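Folding and Storing Clothes in a Small Room

Gareth Lockwood
April

Introduction

My project looked at how long it takes to fold everyday clothes and how much drawer space different folds use up. I chose it after moving into a shared house in Merkwood, where the bedrooms are small and each one has a single chest of drawers. I wanted to know if the way a garment is folded makes enough difference to be worth the effort.

I set three questions. Which fold is quickest? Which fold takes up the least room? Does the fold hold when the drawer is opened and closed in normal use?

Method

I used clothes that were already in the house. These were T-shirts, long-sleeved tops, shirts with collars, jumpers and trousers. Socks and underwear were left out, as most people in the house do not fold them.

Three folds were tested. The flat fold is the one used in shops, with the sleeves tucked behind and the body folded in half and then in half again. The file fold makes a small packet that stands on its edge. The roll starts at the hem and ends at the collar.

Each trial started with the garment dropped in a heap. I started the timer when I picked it up and stopped it when I let go of the finished fold. Anything that came apart within a minute was marked as a fail and still counted towards the average time.

In total I recorded 1,191 folds. My target was 1,000, but I kept going because I did not have enough results for the long sleeves. Of the total, 406 were long-sleeved garments. I wrote the times in a notebook and typed them up in the evening, which took longer than I had planned for.

For the space test I used one drawer from a Bunting chest and filled it with the same set of clothes each time. I measured how far along the drawer they reached.

Results

The flat fold was the quickest for T-shirts and trousers. The roll was slower at first but I got better at it, and by the end there was little between the two. The file fold was the slowest for every type of garment.

The file fold took up the least room. With the full set of clothes it left a gap of 300 mm at the back of the drawer, which was enough for a jumper. The rolled clothes left a smaller gap and the flat ones left none.

Rolls failed most often. Thin tops in smooth fabric would not stay rolled unless they were packed tightly, and one Silon sports top came undone nearly every time. Jumpers held well in all three folds.

Long sleeves were the main cause of slow times. A T-shirt can be shaken once and put down more or less straight, but a long-sleeved top has to be opened out before anything else can be done. The sleeves catch under the body and the hem doubles back on itself. I found it best to lift the whole garment, let it drop with the collar pointing away from me, and pull the hem towards me before touching the sleeves. 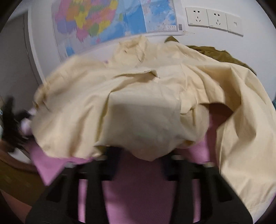
Collars added more time again. If the collar was crumpled when the garment went down, it left a lump in the middle of the finished fold and the packet would not stand up. Flattening it by hand first fixed this in most cases.

Discussion

The results suggest using more than one fold. T-shirts and trousers can be flat folded if there is space for them, and the file fold is worth the extra time in a crowded drawer. I would only roll jumpers, or clothes going into a bag.

There were some problems with the test. I did all the folding myself, so the times show my own habits and would be different for another person. I also got faster as the weeks went on, and the file fold was tested first, so its times are probably a bit unfair. If I did it again I would mix the order.

The surface mattered more than I expected. Folding on a bed was slower than folding on a table because the bedding moved with the clothes. I did not record this separately and should have done.

Further work

I would like to repeat the space test with the Dasodano storage boxes that two people in the house use under their beds. They are shallower than a drawer, and I do not think the file fold would fit in them without being made smaller.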